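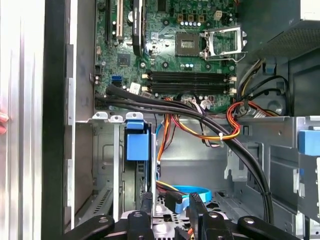
Figure 4. Desktop motherboard in an open chassis, CPU socket empty and retention bracket raised.

4.2 Intake condition and the reuse decision

The sample consists of 600 desktop computers retired by office tenants and collected under the same municipal contract. Units were divided equally among three depots, Weleo, Vumow and Ambridge, so that each received 200. Assignment followed the order of arrival at the transfer yard and did not depend on age, maker or outward condition. Laptops, servers and all-in-one machines were excluded at the yard, as were desktops with water damage recorded on the collection sheet.

Each depot applied its own intake procedure for the first half of its units and the common procedure described in Section 3.4 for the second half. The common procedure records three things before any power test: whether the case has been opened before, whether the processor, memory and storage are present, and whether the board can be matched to an entry in the parts list. Staff were asked to enter a missing part as missing even where a replacement was at hand. Under the older procedures a missing part was often replaced first and recorded later, or not recorded at all, and the resulting stock sheets overstate the number of complete machines.

A missing processor matters more for the reuse decision than its resale price would suggest. A board with an empty socket (Figure 4) cannot be power tested in the usual way, and a depot that does not keep known-good processors of the right type must either hold the unit or send it to shredding. Holding has a cost in floor space that falls on the depot. Shredding has a cost in lost value that falls mostly on the buyer of refurbished goods, who is not a party to the contract. We therefore expected depots with less storage to shred more incomplete units than depots with more storage, other things equal.

The data agree with this expectation in part. Ambridge, which has the smallest holding area of the three, sent 27 incomplete units to shredding without a power test. Weleo sent 22. Vumow sent none, but it also released fewer units for sale during the study window, and its holding area was full by the end of May. It would be wrong to read the Vumow result as a higher rate of reuse. A unit on a shelf has not been reused, and the contract contains no rule on how long a depot may keep one.

Two further points bear on the comparison. First, the parts list supplied by Palamarchuk, the brokerage that buys from all three depots, is organized by processor family, while the depots shelve by case size. A worker looking for a matching processor has to translate between the two, and the intake logs show that this step was often skipped late in a shift. Second, payment under the contract is by weight received. A complete machine and an empty case bring in fees that differ only by the weight of the contents — a difference too small to reward careful sorting.

We considered whether the results could reflect differences in the incoming stock. Because units were assigned by order of arrival, a large office clearance could in principle have landed on a single depot. The collection sheets do not support this. Every clearance large enough to fill a truck was split across at least two depots, and the distribution of manufacture years is similar at all three. Differences in staff experience are harder to rule out. Vumow had hired several workers shortly before the study began, and the effect of training cannot be separated from the effect of storage with the data we have.

The estimates in Section 5 use only units handled under the common procedure. Units held but not tested are treated as censored at the close of the window, and units shredded without a power test are treated as lost. An alternative coding, in which untested shredded units are assigned the pass rate of tested units from the same depot, is reported in Appendix B. It lowers the estimated loss at Ambridge and leaves the ordering of the depots unchanged.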